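Ticket 1947: Stock counts not matching after sync
Opened 20 Dec 2024 by Jong-dae Moon, Pokdale store

Hi all, and thanks so much for the quick call back! Since the November update, Farkora shows 87 baskets on hand while our shelf count says 59. I've rerun the supplier sync five times (patiently, I promise) and get the same number every time.
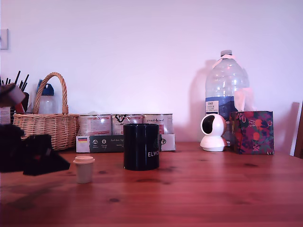

Reply from Maeng support: Thank you for such a thorough write-up, Jong-dae! The extra units come from the Bandullow feed, which is posting each delivery twice. Please switch that feed to manual and run one test item before doing the rest. The wicker basket with the tall arched handle would be a fine one to start with, as it has just the one item code. Let us know what count you get and we'll keep the ticket open.

Status: waiting on customer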